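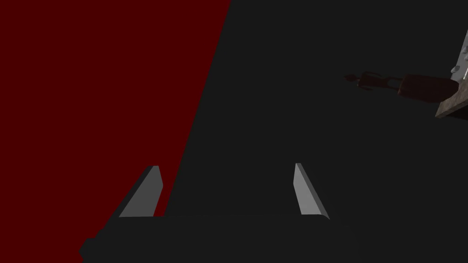
Do the speed and force limits in our handling rules apply to simulated runs as well as to runs on a real arm?

They apply to both. A run that breaks a limit in simulation is logged as a breach and is not used to approve a program, whatever its result.

Gripper rules, simulation stage – Olleck cell, Clunstead

This page goes with the July revision of the handling rules. The text was drafted by Miroslava Holub and checked by Katsuhiko Ishida. It covers the part of the work done before any program is loaded on the arm. Rules for guarding and access are kept on a separate page.

Open approach
Rendered view from behind the gripper, fingers open and nothing between them. The small brown object, the plank and the pale block are well clear of the fingers, at upper right. Rule 2 applies: no closing command may be sent until the target lies between the pads.

Notes to the rule

Closing force is capped at 65 newtons for every part on the Dai list. Parts not on the list are treated as fragile and need a written value before the first run.

Where two parts touch or may touch, the program must name the one to be picked and state what happens if the other moves. "Stop and hold" is accepted. "Retry" is accepted once.

Plain surfaces without markings are allowed in test layouts, but each must have a collision shape of the same size as its drawn shape. Check this first – a mismatch does not show in the rendered view.

Dark-on-dark layouts are kept in the test set. Lighting may not be raised to make a failed run pass.

Approval

A program is put forward after 3000 simulated runs with no force breach and no contact outside the pads. The run log, the layout file and the version of the Joson solver are stored together. Changing any one of them starts the count again.

The log is kept for 14 months. Screen views are kept with it for reference only and carry no weight in the decision, as clearances have to be read from the layout file.

Corrections to the wording go to Katsuhiko Ishida, with the rule number in the subject line. Changes to limits go to Miroslava Holub and need a test record attached.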